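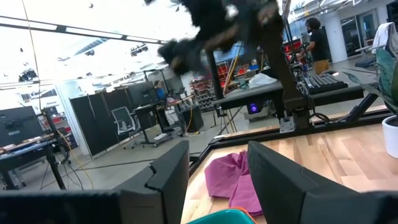

Picking up a cloth – quick guide for new club members

Written in a rush before the Vultamham heats, will tidy later. Questions to Mireille Tanguy.

Before you start
Crumple the cloth, don't fold it. Folded is the week 2 task. Tub goes at the near edge of the table, cloth beside it.
Check the wrist camera. Both fingertips need to be in view, if not stop and re-seat the mount.
Bags, keyboards etc stay off the wooden top.

Teaching a pick
1. Open the gripper fully.
2. Come down slow over the highest fold. Not the middle, the highest.
3. Close to 1593 on the slider. Lower and it slips, higher and teh motor complains.
4. Lift straight up, wait a second, then go across to the tub.
5. Open, back off, save. Name the run with your initials.

Missed it? Save it anyway and tick "miss". Stojan wants those too.

Second arm
Park it before you touch yours. If it's still swinging – wait. We bent a finger in April doing this.

Speed
Leave it at 1000. Albane's team ran at 2266 and got plenty of runs but most were too jerky to use, so they had to do them agian.

When you finish
Arm to home, power off at the switch, log sheet signed. Runs need to be on the Covedis drive by Friday, July 3, 2026.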